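Two Grippers, One Arm: Inside the Ridach Comparison

At the Ridach laboratory, the choice of a gripper used to be settled by a purchase order. The part that arrived was bolted to the arm and stayed there until it wore out. That practice ended last August, when the laboratory began a formal comparison of two parallel grippers, the Stestska and the Yule, before committing its budget to either.

The two products differ more than their data sheets suggest. The Stestska closes quickly and weighs little, but its controller reports finger position only at the end of a movement. The Yule is slower and heavier. It reports position throughout the stroke, and operators in the trial came to depend on that signal when handling soft packaging.

Each gripper was assigned 500 grasps on the physical arm, divided among six groups of household items. Before any of those were attempted, the team ran 1,019 trials in simulation, using a software package called Punwood. The simulated work was meant to expose poor approach angles and badly placed cameras while mistakes were still cheap. It identified 195 approaches in which the wrist would have met a shelf or a wall before the fingers reached the item.

Camera placement proved the more difficult question. A camera mounted high on the arm gives a broad view of the workspace but loses the item as the hand descends. A camera on the wrist keeps the fingers in sight at all times, although the body of the gripper takes up a good part of the picture. The laboratory tested both positions and retained the wrist camera for the remaining trials.

The virtual rooms in Punwood are furnished sparingly. In one view from the wrist, two plain fingers stand open against a dark wall, with a framed Van Gogh self-portrait hanging at a steep tilt beyond them.
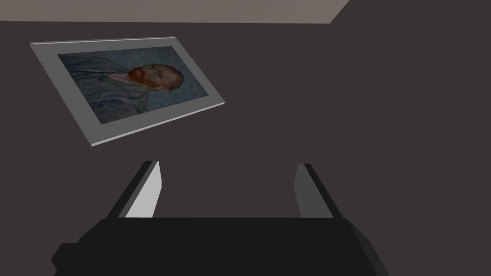
Operators were also asked to record how long each gripper took to mount and calibrate. The Stestska required a separate adapter plate and a second power cable. The Yule fitted the existing flange but needed its controller restarted after every change of tool — a small delay that became tiresome over a full day of testing.

The laboratory has not named a preferred product. Its next round of trials will use heavier items and a revised mounting plate, and both grippers will remain in service until that work is finished.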